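Palm leaf wallpaper returns to the Wolard range

Wallpaper maker Wolard is bringing its large palm leaf pattern back into the range this February, after customers kept asking for it at the counter. The pattern was dropped when the company cut its catalog to 84 designs. It comes back in one colorway only, with teal and dark blue fronds, pale beige-yellow leaves outlined in black and golden-orange stems on a light grey-white ground.

"We had two others ready, a green and a rust," said Ylva Amundsen, who runs the pattern department. "The blue was the one people came in with an old scrap of, so the blue is the one we printed."

The first print run is 900 rolls. Stores that carried the old version get first pick, and whatever is left goes on general sale at the end of the month. The price has not been set, though Amundsen said it would sit with the other large patterns and not with the plain papers.

The repeat is the same as before. That matters to anyone who still has the old paper on a wall and wants to patch it, but Wolard advises against mixing old and new rolls on the same wall. The paper that has been hanging for years will have faded, and the light ground shows the difference first. Replacing a full wall from corner to corner is the safer choice.

Buyers should also order more than they would for a plain paper. The fronds are large and have to be matched from strip to strip, so there is more waste at the top and bottom of each one. Wolard suggests adding 2 extra rolls for an ordinary bedroom. Rolls bought together should carry the same batch number, which is printed on the label.

The company is also suggesting what to put the pattern with, something it has not done before. Its first pick is a dark floor. Frans Vermeulen of the flooring firm Mulder was asked to choose one and settled on a reddish-brown marble with white and pink veins.

"I started with pale stone and it looked washed out next to those leaves," Vermeulen said. "The red is heavy enough to hold the bottom of the room. The veins are busy, I know, but so is the wall."

Not everyone in the trade agrees. Lies Timmermans, who fits out small offices and workrooms for Cellau, likes the paper but would keep it to a single wall. Running it around the back and both sides is a lot for a small space, she said, and she would go with a plain floor. She does like it with strong color in the loose items. Yellow picks up the golden stems – a drawer front, a storage box, even a toolbox that stays out in the corner – and peach works better than a true orange.

Her other advice is about metal. Bare aluminum corner trim looks neat against the light ground and covers the place where two strips meet at an angle. Brass gets lost among the stems. White cupboards and containers are fine anywhere, and black is best kept to small parts such as handles and knobs.

Hanging instructions come with every order. The paste goes on the wall and not on the paper, and the first strip should be hung in the middle of the back wall so that the biggest fronds end up where people look. Cuts in the corners are done last. Wolard says a room with 4 papered walls is a job for two people, mostly because of the matching.

Samples are free and can be picked up at any store that stocks the brand, or ordered by mail. Each sample is large enough to show one full frond. Amundsen asks customers to tape it up next to their own floor and leave it there through an evening with the lamps on, as the teal looks greener in warm light.

A matching border is planned for later, in the same blue and teal.
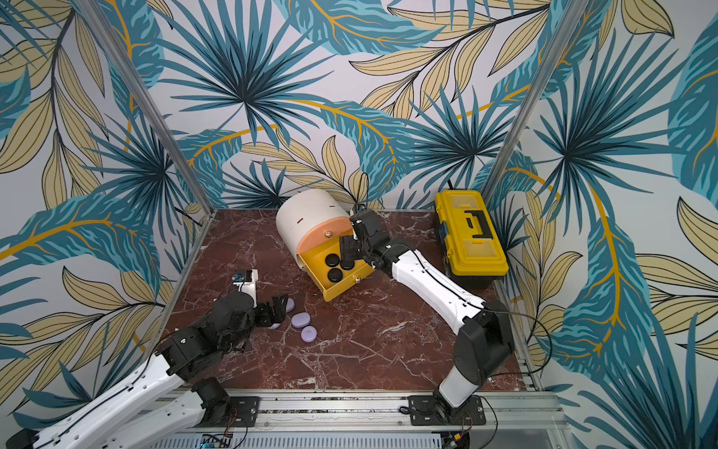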